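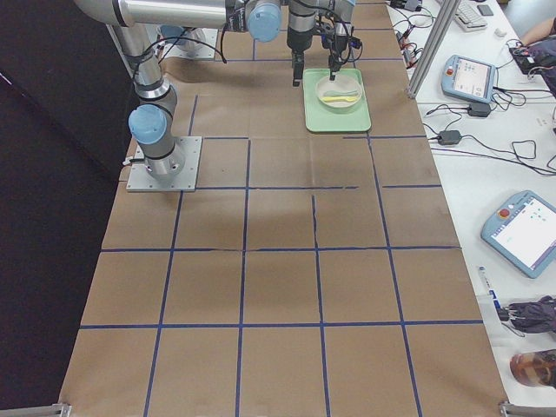
Touran Mirzaei

Re: [ilunen-teleop] Bimanual tray task, demonstration protocol

6 September 2022

Wen-hsiung Yeh wrote:

> I went through the July episodes before starting the next training run. Three questions.
>
> 1. Does the grid on the table mean anything to the policy, or is it only for the operator?
> 2. Why do both grippers go to the tray area together when only one of them handles the spoon?
> 3. Are we keeping the episodes where the operator let go and regrasped? The Ukora loader drops them by default and I would like to know before I change it.

Answers in order.

1. The tape is for the operator. We use it to place the tray at reset so that start positions can be written down as a cell and repeated. The policy gets no cell index. It does get the camera image, and the tape is in the image, so I can't rule out that it uses the lines as a cue. The lines are not all straight and one of the crosswise strips has a break near the middle of the table. I don't intend to retape it during collection. If you want to test the dependence, mask the tape in the held-out set and compare. Moving the tray to cells not used in training would tell you something different, so please report the two separately.

2. The protocol has the left gripper wait beside the tray while the right one works in the bowl. In the first version the left arm stayed at its home pose until it was needed. Operators then moved it in at whatever speed they liked, and the approach paths varied more than anything else in the data. With the wait pose fixed, the left arm has a short move to the tray rim and the variation is mostly in the grasp, where we want it. The wait pose is down and slightly outside the rim, fingers vertical. It costs a little clearance when the right wrist rotates. If the operator sees the wrists closing on each other, the right arm stops first.

3. Keep them. Of the 128 episodes from July, 38 contain at least one regrasp. They are labeled in the episode header, field `regrasp`, and the label is set by the operator at the end of the episode, so treat it as reliable for presence and unreliable for timing. The ones to drop are those with `abort` set. An abort is any episode where a stop button was pressed or the leader handle lost tracking. Please don't recover partial aborts by trimming the end. The Nwosu people tried that on their drawer data and the policy learned to slow down at the point where the trims began.

Two changes for the next batch, which will be 100 episodes:

- The spoon starts in the bowl in every episode, handle toward the left arm. We had a mix before and the handle-right cases were too few to be useful.
- Logging runs at 100 Hz on both arms. The right arm was previously logged at the leader's rate and resampled afterward. If your loader still resamples, turn that off for anything from this batch on.

One correction to the protocol document on the Narkside share. Section 4 says the operator may nudge the tray by hand between episodes without a reset. That was true for the single-arm version only. For two arms, a moved tray is a new episode with a new cell entry.

I have not settled how to handle the end of the task. At present the operator holds both arms still for two seconds and then closes the file. Some operators start to retract before the hold is complete, and the last part of those recordings shows motion that does not belong to the task. I would prefer to cut on gripper state, but the right gripper's state is noisy when it is nearly closed on something as thin as a spoon handle. If you have a threshold that worked on the earlier set, send it and I will run it over the July files first.

Touran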